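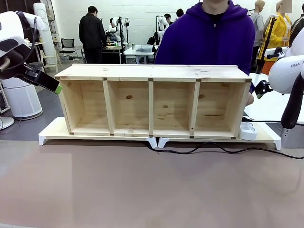
The two-arm bench: questions I keep getting

Updated 28th August

I've been writing up my two-arm build on this site for a while now, and the same questions keep landing in my inbox. I'm putting the answers in one spot so I can get back to the build. If yours isn't covered, the contact form still works (slowly, like me).

What are you building?

A pair of robot arms on one bench that can handle a big, awkward piece of woodwork together. I call the project Skaltar. The piece I practice with is a long pine shelf unit, four compartments, nothing fancy. I want the arms to turn it, shift it along and hold it steady while I put screws in. Turning is coming along. Holding steady is a work in progress!

Where do you do all this?

At Doltivstead, the shared workshop I belong to. I started in my spare bedroom and that lasted until the first time both arms were stretched out at once. The shop has wide tables, decent light and other people working on their own arms, so there's usually somebody to ask when my code does something dumb.

Why a shelf? Everybody else does blocks and cups.

I did blocks and cups too. Then I got bored. A shelf is long, so if one arm lags behind the other you see it right away as a twist in the wood. It also has dividers you can grab by, and an open front, which gives you a lot of places to put a gripper and a lot of wrong places to put one. Pine is cheap and I don't cry when it gets dented.

How much has it cost?

My rule was $800 on top of the arms, and I've stuck to it so far. That covers wood, screws, cables, fingertips and a frankly silly amount of double-sided tape. The arms were bought used and I'm leaving them out because the price swings so much from one listing to the next that my number wouldn't help you.

What are the gripper tips made of?

I print them in a soft filament from Wosari. Any rubbery filament should do, that's just the one on my shelf. Stiff tips skate right off planed pine. I print them slowly, with thick walls, and I swap them when the edges go shiny. Bright colors are a good idea, by the way - they're a lot easier to keep an eye on than black ones.

What software do you run?

My own, mostly, and it's a mess. The part that keeps the two arms in step is called Khurana, and it's 1866 lines of Python that badly need a cleanup. I'll post it in September if I get through the comments, some of which are just me swearing at a serial port.

How fast does it go?

Slow! I cap both arms at 80 millimeters a second whenever there's wood between them. I tried going quicker and the shelf started to rock, and then the arms tried to correct for the rocking, and you can guess the rest.

Is it safe to stand that close?

Closer than I'd want a kid to be. My rules: stop button within reach, speed cap on, hoodie strings tucked in, and no hand between a gripper and the wood while anything is powered. If I need to steady the shelf I keep a flat palm on the side panel and stay off the edges. Please don't copy my setup without a stop button. I mean it.

My shelf keeps sliding around. Any tips?

Get it up off the table on some kind of base with feet, and check that all the feet touch. Then look at your cables. Half my sliding problems came down to a power cord pulling on something, so now I leave plenty of slack and run it out behind the work.

Can I do this with one arm?

Sure, with a shorter piece. Mine took 6 months to get moving with one arm before I added the second, and I'd do it in that order again.

Do you sell kits?

No, sorry. I do have a box of spare printed fingertips, and if you pay postage you can have a pair.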